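The House Rules
How one robotics shop learned to write things down, and why the dull pages matter most

February 26, 2026

The first thing Kheri Bakilana hands a visitor at Jamel is a binder, and she hands it over with both arms, the way you might pass someone a casserole. It is the fourth edition of the company's handling rules, it has coffee on the cover, and she is plainly very fond of it. I had come to talk about robots packing and unpacking small consumer goods, and I suppose I expected to start with the robots. We started with page one, which is about what to call things.

"If I say bundle and you say coil, we are going to have a bad week," she told me, and then she laughed and found me a chair.

Jamel does a fairly unglamorous kind of work. Clients send in boxed accessories, and the company works out how a two-finger gripper ought to handle each piece – where to take hold, which way up, how hard to squeeze, and what has to be true before anyone calls the job finished. The results go back to the client as a written procedure along with recordings from the gripper's own point of view. For years the procedures were whatever the engineer on duty felt like writing. Some ran to a paragraph, some ran to pages and pages, and one, which Bakilana keeps pinned over her desk, reads in full: "Grab it nicely."

The binder was begun in December, three winters ago, after a client called Mabula asked two different engineers for the same procedure and got two documents that disagreed about nearly everything. It now holds 14 rules. I read them all over the course of a long morning, with a good many interruptions for tea, and I want to tell you about a few of them, because I think they have something to say to people who will never own a robot arm.

Rule two concerns cables, and it is the longest in the book. A cord tied up for storage looks like one solid object and behaves like a dozen, so the rule asks for the fingers to be opened wide before the approach, and for the grip to be taken on the folded part, close to the tie. The plug is never to be used as a handle. If the connector reaches well past the fingers, the procedure has to say so, and it has to say which direction is clear for moving.
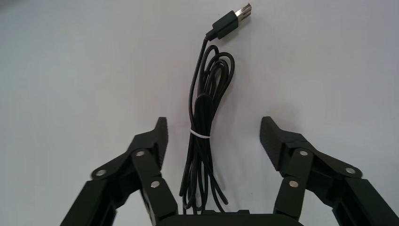 There was a proper argument over that rule, I'm told, and it went on for most of a spring. One side wanted every cable straightened out before handling, so the recordings would be tidy and easy to compare. The other side, led by Bakilana, held that a customer opens a box and finds the cord the way the factory folded it, and so that is how the robot should meet it. Her side carried the day, though the straighteners did get a clause of their own. If a twist tie is present at the start, the written record must say whether it is still there at the end.

Rule five is about speed, and it is short. The last stretch before contact is done slowly, always, even when the operator has performed the same move all day and could do it half asleep (especially then, she says). Rule six deals with people. Hands stay out of the work area while the arm is live, and if anything needs to be nudged, the arm is stopped first, the stop is confirmed out loud, and only then does anyone reach in. I watched a young operator follow this to the letter in order to pick up a scrap of paper. It took her the better part of a minute, and she didn't seem to mind a bit.

I asked what happens when somebody skips a step. Bakilana turned to the back of the binder, where there is a log of exactly those occasions, written in all sorts of handwriting. No names are entered. Each entry gives the rule, what went wrong, and what was changed. She reads a couple of them aloud at the Thursday meeting, and she told me the log is the one part of the system she would rescue from a fire.

The rules get their hardest use on boxed goods. An open carton has walls, and walls are where procedures tend to fall apart, so rule nine says the fingers must have a planned way in and a planned way out, both written down before the first attempt. Flaps are to be folded back clear of the path. Printed sheets count as part of the contents and are treated with the same care as the product, so a procedure that lifts a mouse out of its box has to account for the instructions lying underneath. The item may be right side up or upside down, and whichever it is goes into the record. Nobody is to turn it over beforehand to make life easier – that was an early habit, and a hard one to break.
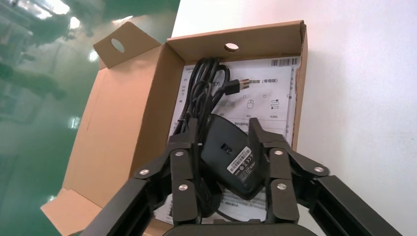
What counts as done

The question that takes up the most room in the binder is when to stop. Jamel has collected 4,000 recorded attempts since the rules came in, and Bakilana will cheerfully admit that the first 800 were set aside. The handling in them was often fine. The trouble was that each operator had ended the recording at a different point, some at first contact, some once the item was in the air, and some after it had been put down again and the arm had gone home.

Rule 14 settled it. An attempt is finished when the item is resting where the procedure says it should rest, the fingers are open, and the gripper has backed away far enough to leave a clear view. A dropped item is a failed attempt and is kept as one. Clikari, a smaller outfit across the river that shares some of Jamel's clients, has taken up the same wording with a few tweaks, and the two now trade recordings without a lot of phone calls.

Not everyone is won over. An engineer at Hevar, who asked me to leave his name out of it, thinks the whole thing has grown too heavy for the size of the work, and that a new hire should be able to learn it in an afternoon. Bakilana half agrees. She has been working on a one-page version for the wall beside each station, and she showed me the draft, which was two pages.

She would like to get a fifth edition printed by summer, with a better section on soft packaging and a proper index, which her colleagues have been requesting for almost as long as there has been a binder. Before I left she asked me to write down any word I hadn't understood, and I gave her three. She copied them onto a sticky note and put it inside the front cover, next to the others.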